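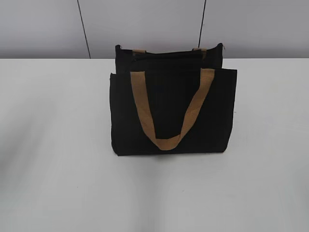 Two arms, one zipper: Rowena Malabanan on holding before pulling

Most published work on robots and bags is about getting things into them. Rowena Malabanan has spent the last project cycle on the step after that, which is closing the bag. Her group at Jodau has released a method called Grikitetti, a training scheme for two-arm manipulation in which one arm is treated as a fixture and the other as a tool. Jelleo spoke with her on a Wednesday afternoon, between evaluation runs.

The task is narrow. A soft bag with a zippered opening starts on a table in an arbitrary pose. The robot has to bring it to a usable pose, fix one end of the opening, find the slider and move it to the closed position. A run counts as a success only if the slider travels the full track and both grippers let go of the bag afterward.

"People ask why we picked a zipper when drawers and lids are available," Malabanan said. "A drawer has a frame. The frame reacts the force for you. On an empty cloth bag the only thing holding the track straight is whatever the other hand is doing at that moment. If it is doing nothing, you pull the slider and the bag comes with it."

The failure she describes was the most common one in the group's earlier system. Both arms were driven by a single policy that predicted joint targets for the pair. The policy learned to approach the slider well. It learned the holding action poorly, and it often opened the holding gripper in the middle of a pull.

"The holding arm is boring in the data," she said. "For most of an episode it has nothing to do except stay closed. A model trained to minimize average error on position does not care much about that. The positions look nearly identical whether you are holding the fabric or have let it slip a few millimeters. The loss is small and the consequence is large."

Splitting the roles

Grikitetti divides each episode into segments and gives each arm a role in each segment: anchor, worker or idle. The roles can swap. A policy for the anchor predicts a grasp point, a closing width and a direction of tension. The worker policy gets those three quantities as input along with its own camera view. Neither policy sees the other's wrist image.

That last choice came out of an ablation. With both wrist images supplied to both policies, the anchor began to move in response to motion of the worker, including motion that had no bearing on the grasp. With the images separated, the anchor stayed still unless its own view changed or the fixed camera showed the bag sliding.

"We expected sharing to help, so we ran it first," Malabanan said. "It helped on the training bags and hurt on everything else. I would not claim that as a general result. It may say more about how much data we had."

The data came from teleoperation. Operators recorded 1,858 episodes, of which 1,607 were kept after screening. Episodes were dropped when a camera stream had gaps, when an operator touched the bag by hand, or when role labels from two annotators could not be reconciled. The third category was the largest. Annotators tended to agree on which arm was the worker and disagree on the moment it started being one.

The wrist cameras carry most of the load near the slider. At that distance a black zipper on black fabric gives little contrast, and the fixed view is no use for locating a pull tab. What the wrist view does offer is metal. A silver slider, or a split ring threaded through the pull tab, produces highlights that hold up through moderate blur.

"The slider detector is a highlight detector with some manners," she said. "We know this. When we covered the slider with matte tape, recall fell by half. For the bags we care about, which mostly have metal hardware, we can live with it. A plastic slider in the same color as the tape would need something else, and we have not done that work."

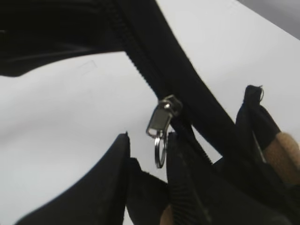 Choosing where to hold

The anchor grasp is the part of the paper that Malabanan expects others to reuse. The group compared three rules for choosing it. The first took the nearest reachable point on the opening. The second took the end of the zipper track farthest from the slider. The third, used in the final system, scores candidate points along the rim by predicted slip under a fixed pull.

To train that score the group annotated 2,449 slip events, defined as any motion of fabric relative to the finger pads while the gripper was commanded closed. Most were small and harmless. The score was fitted to separate those from slips that ended the pull.

"Track ends are often the right answer, but they are stiff and thick, and a parallel grasp on a thick corner tends to roll out," she said. "A few centimeters in, you have two layers of cloth and the pads sit flat. You give up some leverage and keep the grasp."

Finger pads turned out to matter more than grip force. The group used a compliant pad through the whole study and replaced it on a fixed schedule. An early batch of trials had to be repeated when the pads were found to have glazed over, which changed the slip rate enough to reverse one of the comparisons. The paper reports only the repeated batch.

Straps were the other recurring problem. A loop of webbing standing up beside the opening can sit between the fingers and the rim, and once it is in the grasp there is no signal from gripper width alone to say so. Webbing and doubled fabric close to almost the same width. The current system looks for straps in the wrist image before closing and, if one is between the fingers, backs off and approaches from a different angle. Malabanan called this a patch.

"It is a rule sitting on top of a learned policy," she said. "It works because we know what a strap is. The method should know that a grasp with a strap in it will not transmit tension along the track, and it doesn't." 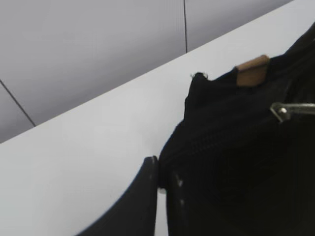
Wrist camera view with one gripper finger on either side of the fabric edge.

Loose threads were not treated at all. Frayed ends at seams and strap loops show up clearly against a white surface, and the segmentation model sometimes assigned them to the zipper track. The error moved the estimated track end by a small amount. It had no measurable effect on success, so it was left in.

What the trials showed

Evaluation followed the Andreadis protocol, which fixes the starting poses and requires that the person resetting the bag not be told which policy will run next. The group ran 900 trials, split evenly among the single-policy baseline, a version with roles but no slip score, and the full method. The baseline closed the bag fully in just under a third of its trials. Roles alone brought that to a little over half. The full method closed it in roughly three out of four.

Malabanan was more interested in the distribution of failures than in the ranking. In the baseline, most failed trials ended with the bag dragged across the table. Under the full method that failure is rare, and the remaining ones are divided between missed sliders and collisions between the two grippers.

"The collisions are new," she said. "We made them. When the anchor was bad, the arms never got close enough for long enough to hit each other."

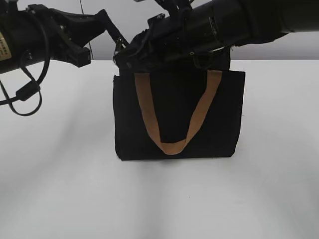

Collision handling is the subject of the next paper, and Malabanan did not want to say much about results that are still moving. The geometry of the problem is easy enough to state. The opening of a small bag is short compared with the size of two grippers, and both have to work along it. An anchor clamped on the top rim, pinching the opening shut, takes up space directly above the zipper, and its arm occupies one of the upper corners of the workspace. The other arm then has to come in from the opposite side with its fingers extended toward the same edge until the two grippers are almost meeting. Cables make the margin smaller. A loop of cable hanging from an arm is absent from the collision model, and its position depends on what the arm did before.

"You can plan around a link. You can't plan around a cable in the same way, at least we can't," she said. "For now we inflate the arm model on the cable side and accept that some reachable poses become unreachable."

One option being tested is to have the anchor let go and regrasp behind the slider once the slider has passed the middle of the track. That frees space at the far end. It also adds a moment when neither arm holds the bag firmly, and the slip score as trained says nothing about what happens then. Results so far depend heavily on the stiffness of the fabric. Bags that stand up by themselves tolerate the regrasp. Bags that collapse lose the track line and have to be started over.

Asked what she would change about the study, Malabanan named the bags first. Every bag in the training set was empty. A loaded bag resists sliding on the table and holds the track taut in some places, which should help, but its sides bulge and the two halves of the track are farther apart, which should not.

"Empty was the hard case for anchoring, so we started there," she said. "A full one may be the hard case for everything else."

The second item was labeling. Role boundaries were drawn by hand, and the disagreement between annotators puts a floor under how well the switching can be learned. The group is trying to derive the boundaries from gripper current instead. In preliminary runs the current trace locates the start of tension well and the end of it badly.

Role labels and slip annotations for the kept episodes will be released in July along with the training code. The discarded episodes will be included in a separate folder, with the reason for removal given for each.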